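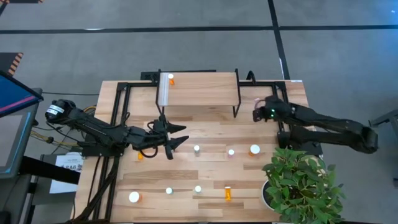 posted 5/28/19

**Part-time refill and repair shop helper, Hedow (Jedcombe)**

Hi all. We need one more pair of hands at Hedow, sooner the better. Small shop, busy street, too much going on and not enough of us. Read the whole thing before you write please, most of the questions we get are answered further down.

**What we are**

Household refill shop up front. Soap, vinegar, oils, dry goods by weight. Mending counter in back: zippers, hems, lamp cords, chair seats, the odd umbrella. Been open since February of last year. Before that the space was a shoe store and yes we still get people asking for shoes. Be nice to them, they sometimes buy soap.

**The job**

18 hours a week to start. Could go up in the fall, can't promise. Shifts are split between mornings and afternoons, we make the schedule two weeks out and mostly stick to it.

- Open or close the shop (you'll get a key after the first 3 weeks)
- Weigh jars, ring people up, bag things
- Top off the bulk bins. Some are heavy. The rice one especialy
- Take in repairs: write the ticket, tape it to the item, tell the customer a real date
- Labels. So many labels
- Wipe down the scales and spouts at close
- Sweep, take out recycling, water the plants
- Answer the phone when it rings, even if you hate phones

You won't be doing the lamp cords. Those go to our electrical person, no exceptions. Sewing you can learn if you want to and we'll pay you for the time while you learn.

**Pay**

$17 an hour, same for everyone on the floor. Paid every other week. 25% off in the shop, repairs at cost. Paid breaks. No tips but people do bring tomatoes in summer.

Sorry, no health plan at this size. We'd rather say it up front than have you find out at the end.

**Who we're looking for**

Somebody who shows up. Somebody who can talk to a person for two minutes about stain remover and then go back to what they were doing. Retail experience is nice, not required. Basic math for tare weights (jar plus stuff, minus jar). Neat handwriting is a big plus, the tickets get read by three different people and one of ours writes like a doctor.

Must be able to lift 40 lbs or be ok asking for help with it. Stairs to the basement are steep, there's no elevator, so think about that. If that's the only thing in the way write us anyway, we can likely swap duties.

Scents: the shop smells like lavender and vinegar all day long. If that gives you headaches it will not get better.

Spanish or Portuguese very useful. Other languages also welcome.

**Saturdays** hm ok, weekends in general. We need you for 2 weekend shifts a month. Can't bend on this one, the last person couldn't do any and it got ugly for the rest of us.

**Getting here**

We're on the Undard side of Jedcombe, next door to the laundromat. Bus stops across the street. Bike hooks inside the back door. Parking is bad, don't count on it.

**How to apply**

Drop off a note at the counter or send one to the shop email with HELPER in the subject line. No cover letter, no fancy resume. Just tell us:

- your name and how to reach you
- which days and times you can work, and which you can't
- any jobs you've had, paid or not, a line each
- something you fixed once, or tried to

Please don't send attachments over the size of a normal photo, our inbox chokes.

We'll call people in for a short chat, then a paid trial shift of 3 hours. You'd be on the floor with one of us the whole time. We let everybody know either way. Might take us a week, be patient.

If you applied back in February you can apply again, just say so at the top and we'll pull your old note.

**Also**

Wako, the fabric place two doors down, is looking for a cutter, part time, mornings. Not us, seperate business, ask at their register. Some folks have worked both and the hours do line up ok.

Start date is as soon as we find someone. Pass this along if you know anybody. Please take a paper copy from the door, don't take the one that's taped up, it's the only one with the phone number.

Thanks, all of us at Hedow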